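Section 4: Setting up your evening reflection

Welcome back! If you've finished Section 3 you already have your Girnell journal and a quiet spot picked out, so now comes the part I love most. The evening reflection takes 26 minutes from start to finish, and it's where people begin to hear what they really think about their own lives.

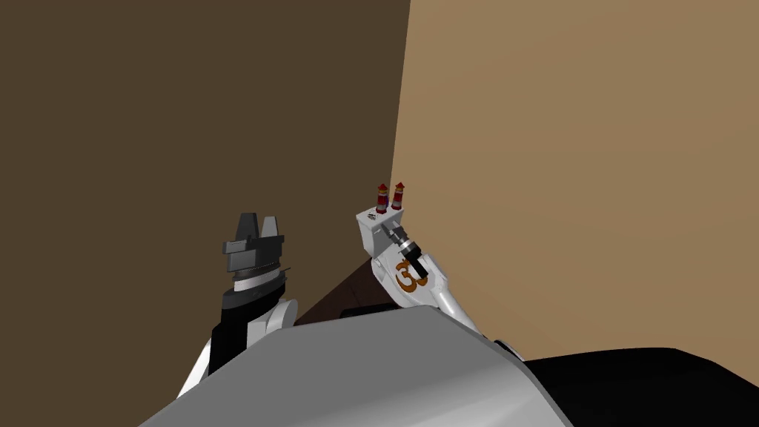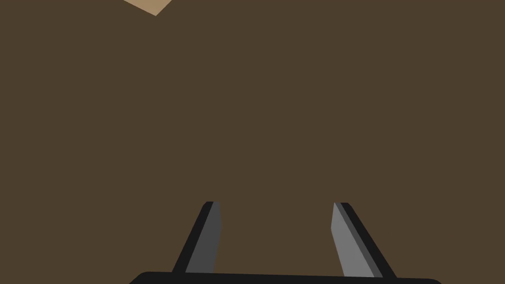

Before you start

Put your phone in another room. Have your journal, a pen and a glass of water within reach. Read your morning question once, out loud if you can.

1. Sit down and set a timer for four minutes. Do nothing but breathe and let the day settle.

2. Open the journal at a fresh double page. Write your morning question at the top left, word for word.

3. Write for 15 minutes without stopping. Spelling doesn't matter, and neither does sense! If you get stuck, copy the question out again and keep going.

4. Read back what you wrote and underline one line that surprises you.

5. Turn that line into tomorrow's question (mine last night was "who am I being patient for?") and write it on the right-hand page.

Note: Eetu Rautiainen, who tried out the first draft of this guide, does steps 4 and 5 standing up. Go for it if sitting makes you sleepy.

Note: If you use the Kinnunen question cards, draw one only when step 5 leaves you blank. Your own questions are nearly always better.

Caution: Old grief can come up in step 3. Stop whenever you need to, close the book and talk to someone you trust. This practice is no substitute for a doctor or counsellor.

Caution: Don't reread earlier weeks until you reach Section 7. I know it's tempting!

Once you've done a full week, move on to Section 5, "Asking bigger questions".

431 shares | 26 comments

Get new sections by email. Sign up to the Drurnidow newsletter.

© Drurnidow | Contact | Back to top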